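The black pile, and other things I found in the spare room

So I finally did the clothes. All of them! I've been threatening to do it since December, and I think the only reason it happened is that I went looking for one particular black cardigan and pulled out two pairs of pants, a skirt I'd forgotten I owned and something that may once have been a dress. No cardigan. After that I just kept pulling.

If you've been reading for a while you know my system, and you know it isn't one. Clean stuff gets folded (I'm a good folder, I'll give myself that), and then it gets set on top of whatever was folded last. By the end of winter the sweaters at the bottom haven't seen daylight in months and I'm rotating the same 3 tops. Agnes Sæther has been telling me to hang everything since we were both twenty-two, but I hate hanging knits. They get those pointy little shoulder bumps and then you walk around all day looking like you left the hanger in.

What I did this time was start with color. I know, I know, everybody says to sort by type. But my trouble is black. Everything else I can find! Pink is pink, I can spot mint green from the hallway with no glasses on. The black things all melt into one big dark lump and I have to unfold each one, hold it up to the window, decide it isn't what I want and put it back worse than it was. So black came out first, onto the bed, and I went through it piece by piece with a cup of coffee going cold next to me.

A few rules I made up as I went:

Anything black gets folded so the part I'd recognize it by is on the outside. If there's a buckle or a bit of sparkle, that goes up where I can see it. If it's a stripe, same deal. This has changed my mornings more than any drawer divider ever did, and I have bought a lot of drawer dividers.

Denim stays with denim, even the silly denim. I have a weakness for anything with stitching or a print on it, and they're bulky, and they squash whatever's underneath.

Sweaters go heaviest on the bottom. I got this one wrong for years. I had a chunky one sitting on a thin little knit from Dita that I paid way too much for, and it came out with a crease across the front that I had to steam twice.

Gloves do not live with sweaters. Gloves live in the small drawer. (They will be back with the sweaters by Thanksgiving, let's be real.)

The other big question was the wardrobe. I've gone back and forth on it so many times. It's cream, with the raised panels and carved drawer fronts and mirrors, and it's a lot of wardrobe for a room that size. I looked at a plain flat one from Gellmont, very modern, very sensible, and I had it in the online cart for 13 days. Then I took it out again. The carving catches dust like you wouldn't believe and I go over it with an old toothbrush, but I like that it has a bit of drama to it. It sort of goes with the fan shape on the door, too, and with the pink curtains, which I'm not giving up either. The red lace heart stays on the wall. Ismail Ghoneim thinks the whole room looks like the inside of a birthday cake and I've decided to take that as a compliment.

I also gave up on the vacuum bags. I had 2 big ones from Clalleo and they do work, everything goes flat as a cracker, but then you've got a flat hard brick that slides off any shelf you put it on, and when you open it in the fall your sweaters look like they've been through something. I used them for the spare quilt and that's it.

One more thing about working on the bed: put down something you don't mind. I use the light blue bedspread, the fuzzy towel-ish one with the flowers, and black pants pick up every bit of lint going. I still do it. The bed's the only surface big enough, and the lint roller was right there. Next time I might flip it over or use a plain sheet, if I remember, and I won't.

The cardigan was in the car, by the way. I'd been wearing it to the store.

Anyway, the room, the bed and the piles:
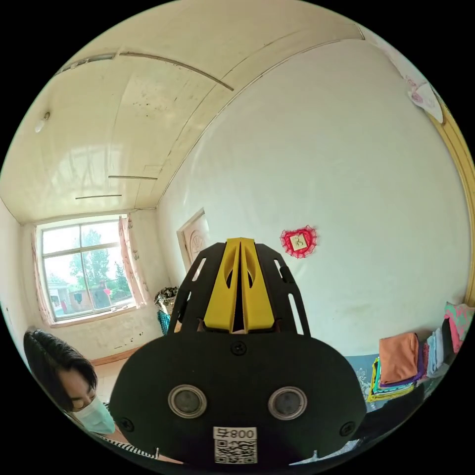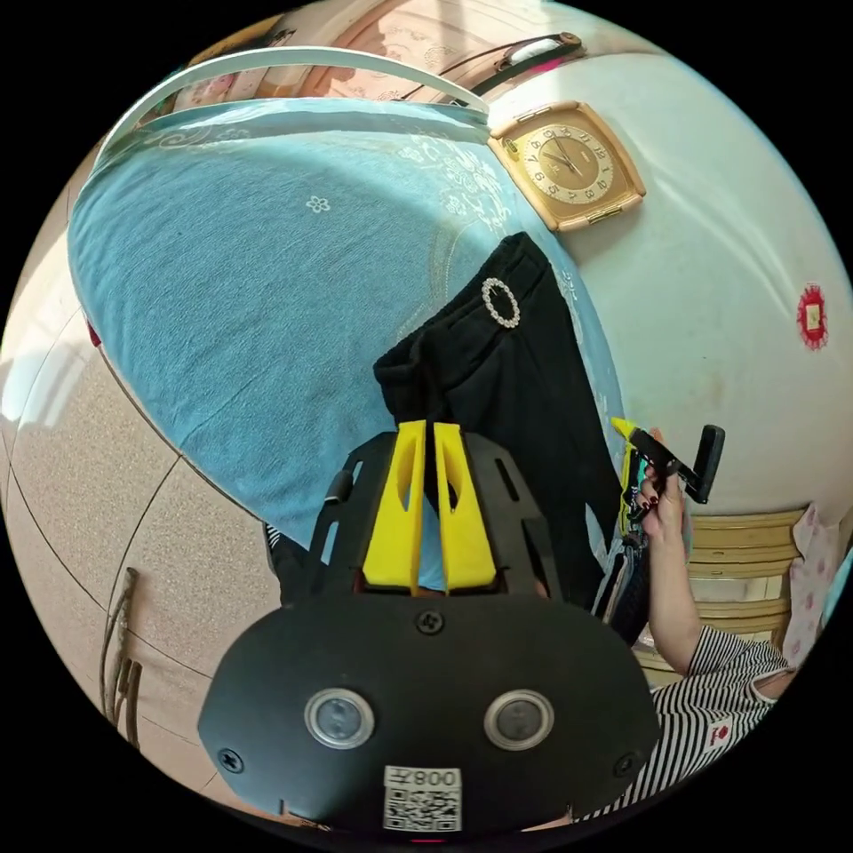
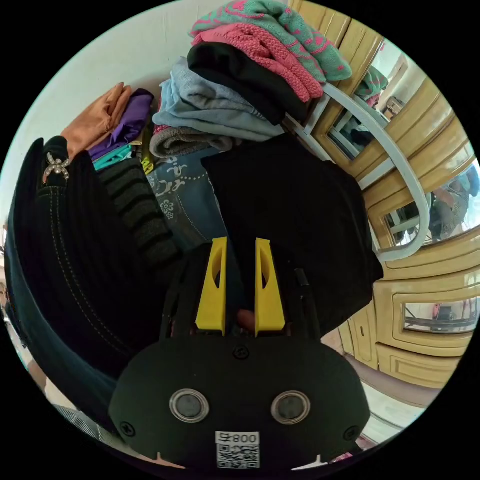

Adoración Collado wrote to me that she'd sort by type after all and only then by color, and that if I roll the black pants with the waistband facing out I can fit twice as many in a drawer and still tell which is which. She does the same with her jeans, but never with knits, which she says go baggy at the hem if you roll them tight. She also wanted to know if I'd tried cedar blocks in the sweater drawers, and told me to sand them a little every spring or they stop smelling of anything. I haven't, but I'm putting them on the list, and I'm trying the waistband thing tonight.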